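Workshop Notebook, Paper and Bindings Section
Entry for May
Entered by Yi-an Ok, checked by So-yul Bae

Starch paste, second trial, and condition of the Lukcombe ledgers

The section resumed work on the Lukcombe ledgers this morning. The first volume has been out of the press since the last entry and lies flat, with a slight lift at the lower fore-edge corner of the front board. It was returned to the press under felt. The second volume was opened for examination and its spine lining removed as far as the third band. The old adhesive is animal glue, dark and brittle toward the head, still tacky at the tail. Poultices were applied to the tail only.

The main business of the day was the paste. The batch recorded in the previous entry was judged too coarse for the tissue repairs. It held well on the linen hinges, but on the thinnest tissue it left a visible line at the edge when dry. So-yul Bae attributed this to hurried sieving. I am inclined to suspect the soak, which was cut short on that occasion. Both points were corrected today, so the trial does not settle the question between us.

Procedure as followed:

Wheat starch, 60 grams, was soaked overnight in deionized water and the clear water poured off first thing. Fresh water was added to 400 milliliters. The mixture was cooked on the hot plate for 20 minutes with constant stirring, low heat throughout, until it turned from milky to translucent and fell from the spoon in a sheet. It was covered and left to cool at the north bench. When cold it was pressed through the horsehair sieve three times, with a little water worked in between passes.

A small quantity of the same soaked starch was set aside for cooking by microwave oven, in short bursts with stirring between. Colleagues in the Hestatach reading room have asked whether the quick method is good enough for label work.

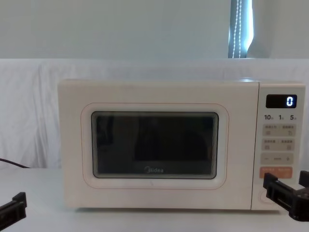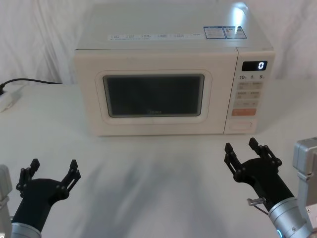 Last changed: May, 4:10 p.m.

Results on tissue. Strips of the light and medium repair tissue were pasted to offcuts of ledger paper and dried between blotters under glass. The hot plate paste gave a clean edge on the medium tissue and an acceptable one on the light. There was slight cockling on two of the offcuts, both cut across the grain. I had not marked the grain direction before cutting and the fault is mine. Offcuts are to be penciled with an arrow from now on.

The quick paste was smooth enough after sieving but set noticeably softer, and it wept a little at the surface by midafternoon. For labels it will do if used the same day. It is not to be used on the ledgers.

Peel tests were left until the strips had been under weight for the whole of the afternoon. Both pastes held on the medium tissue. On the light tissue the tissue itself gave way before the joint, so nothing can be said about the paste from that.

Dilution. For the fills along the gutter of volume two, the hot plate paste was let down with water to the consistency of thin cream. So-yul Bae prefers it thinner still and demonstrated on a spare leaf. Her fill dried flatter than mine. The thinner dilution is adopted for the gutter, and the present one kept for the board corners, where more body is needed.

Storage. The remaining paste is in the covered jar on the second shelf of the refrigerator, marked with the batch letter. Please do not return used paste to the jar. The last batch showed pink spotting near the rim and had to be thrown out along with the brush that had been standing in it.

Son boards. The replacement boards from Son arrived in the afternoon. They are a shade warmer than the sample. The difference will not show under the cloth and I have accepted them. Surface pH was tested at one corner of one board and was satisfactory. The delivery note is filed behind this entry.

Remaining for volume two: lift the rest of the lining, clean the spine folds, resew the loose section at the back. The thread question is still open — the Lura linen is a good match in weight but has been waxed, and the original was not. A length has been washed and hung to dry beside the sink. The hygrometer by the press has been reading 20 percent lower than the one at the door and should be recalibrated before either figure is entered in the log.

Y. Ok

3 comments
Shared 5 times

Related entries
Starch paste, first trial
Lukcombe ledgers: arrival and condition survey
Linen hinges, notes on grain and width
Cleaning and care of the horsehair sieve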